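From: Ásdís Egilsson
To: the home office list
Date: March 2024
Subject: Re: Old desktop as backup machine, or buy a small box?

Hello Berenice, hello everybody,

I answer a little long, I hope it is okay. My English is slower than my typing.

Berenice Escobedo wrote:

> We have an office desktop from before the move, and I am thinking
> to keep our family photos and the choir's sheet music on it. My
> brother tells me to throw it away and buy a small storage box from
> Miseck. Is the old one good enough? It makes noise, and I am a bit
> afraid of opening it. Also, how many copies do I really need? Lucienne
> wrote once that one copy is no copy, but she did not say
> how many is enough.

The old desktop is good enough. I have used one like this for 4 years, for the archive of our translation group. We have 1,142 documents there, most of them small, plus scans of letters that are very big. The processor is doing almost nothing all day. For storing files you don't need a fast computer, you need good disks and the patience to check them.

About the Miseck box: it is a nice thing and it is quiet. Italo Testa has one and he is happy. But you pay for the box and then you pay for the disks also, and when the power part in the box fails you must wait for the same part. For an ordinary desktop you can often find a used one in any repair shop, but ask first, because some office models use their own shape of power supply. I waited 27 days once for a part for my sister's box. All this time she could not reach her files.

On the other side, the desktop uses more electricity. If you let it run day and night you will see it on the bill. I don't let mine run. I turn it on in the evening, it makes the copy, and I turn it off before I sleep.

How many copies: I keep three. The first is on my laptop, where I work. The second is on the desktop. The third is on an external disk which lives at Jessie Cairns' house, in a drawer, and we exchange it when I go there for dinner. If your brother lives in another building, ask him for a drawer.

Now the steps, how I would do it in your place.

1. Before you touch anything, copy what is still on the old disk. Maybe you think there is nothing on it. I also thought so, and I found the tax papers of two years.

2. Turn it off at the wall, pull out the cable, and wait some minutes. Touch a bare metal part of the case before you touch the inside. Put the computer on its side on a table with good light. You don't need to remove the processor or the graphics card, leave them where they are. Clean the dust from the fans with a soft brush, and hold the fan with one finger so it doesn't spin.
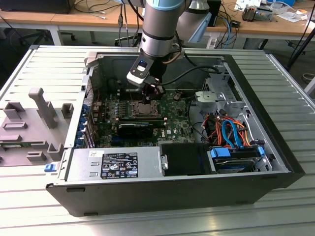

3. Put in a new disk for the files. Don't trust the old one with photos, even if it sounds healthy. I paid 40 for mine in a sale, but prices change a lot, so please don't write to me that it is now more.

4. Install the system you know best. On this list some people will tell you that only one system is serious. I use Plovia for the copying because it has a plain log that I can read, and Lucienne uses Ilura, and both of us still have our files.

5. Make the first copy by hand and look at it. Open ten photos from different years. Open some of the sheet music too, all pages, not only the first one.

6. Write on paper what you did and where the password is, and give this paper to one person of the choir.

One more thing about the noise. In my case it was the fan at the back, and after cleaning it was better but not silent. I moved the machine to the hallway behind the coats, with enough space for the air, and now it doesn't disturb me.

If you want, send me the model number and I can look which kind of disk fits inside. Next week I am traveling, so maybe I answer late.

Many greetings,
Ásdís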